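Teaching by Hand and by Remote: Frequently Asked Questions

Welcome, and thank you for stopping by! We put this page together for people who are about to spend some time at the Brevholm teaching bench, and for those who have already had a session or two and have come away with more questions than they arrived with (a very good sign, in our experience). It is a long page, so feel free to skip to whatever is bothering you.

What does it mean to "show" the robot a task?

You do the task with the robot's own arm, and the motion gets saved along with what the wrist camera saw. Each saved run, from the starting pose to the moment you press stop, is what we call a demonstration, or a demo for short. After a good pile of demos has been gathered, they go off to be trained on, and later the arm has a try by itself. You don't need to write any code, and you don't need to have done anything like this before.

What is the difference between hand guiding and remote control?

There are 2 ways to teach at our bench. In hand guiding you switch the arm into its soft mode, take hold of it above the wrist, and simply walk it through the job. In remote control you sit at the Nadar handset, a little off to the side, and the arm copies what your hand does.

Most people find hand guiding friendlier on their first day, and we usually start you there. It has one drawback, though, and it catches all of us sooner or later - your own hand or sleeve can wander into the camera view, and the arm won't have your sleeve to look at when it is working alone. Remote control takes longer to get comfortable with, but it keeps you well out of the picture, and for any task that needs a gentle approach we ask for remote demos in the end.

Do I watch the arm or the screen?

When you are hand guiding, watch the arm. When you are on the handset, please try your very best to watch the wrist view on the screen, even though every instinct will tell you to look over at the real thing. The arm will have only that view to go by, so if you can't tell from the screen where the tub is, it won't be able to either. Give yourself ten minutes of just driving around before you record anything. It feels odd, and then fairly suddenly it doesn't.

What should the wrist view look like while I am lining up on the tub?

For the lidded tub task you want the fingertips low in the view and the whole lid in sight beyond them. How much bare table lies between the two will depend on how far along you are in the approach. 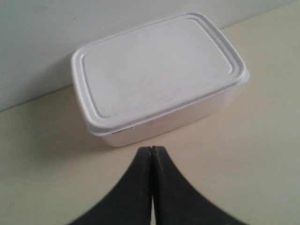 The white tub and the black fingertips, near to each other in the first view and with more open table between them in the second.
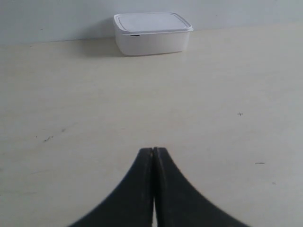 How close should I get before I open the fingers?

Later than you would like, but not so late that you touch! New teachers tend to open the fingers right at the start and then travel the whole way with them spread. The trouble is that the wide-open fingers hide more of the table, and the arm learns to travel that way too. Keep them closed while you approach, pause for a breath in front of the tub, back off a little if you need the room, and then open. That small pause does a lot of good in training, so please don't feel you are wasting anyone's time by taking it.

Does the tub have to be in exactly the same place every time?

No, and we would much prefer that it wasn't. If every demo begins with the tub on the same spot, the arm learns the spot and pays very little attention to the tub. Move it a little between runs, turn it a little, slide it nearer the wall or farther out. What we do ask is that the arm itself begins from the saved starting pose, which you can call up with the home button on the handset.

Small marks and scuffs on a tabletop are nothing to worry about, and you don't need to scrub them off. Just please don't use them as a guide for where to set things down, because you will end up using the same one over and over without noticing.

How many demos are needed?

It depends on the task, and we are always a bit shy of giving a number because people take it as a promise. For the first tub task we kept 152 demos, recorded over several sessions by several different people. A simple push needs fewer than that. Anything with a lid that has to come off needs a good many more, and some patience besides.

I bumped something halfway through. Should I throw the run away?

If you bumped the tub and then recovered nicely, keep it and tick the "recovered" box. Those runs are some of the most useful ones we get. If you bumped the wall, dropped the handset, or lost track of what you were doing, press discard and start over. There is no limit on discards and no one is keeping score.

Why did my recording stop by itself?

The Bistent recorder closes a run at 3000 steps. If you reach that, you were most likely resting with the recording still going, which happens to everybody. Discard it, shake out your hand, and go again. If it happens on a run where you were moving the entire time, try a shorter piece of the task.

Can I practice before my session?

Yes, the handset in the Tremton room is set up for practice from 9 in the morning and nothing you do there gets saved. Bring a friend if you like, it is more fun with two. To book a proper session at the bench, use the sign-up sheet on the Brevholm page and choose "tub, remote" or "tub, by hand" from the task menu.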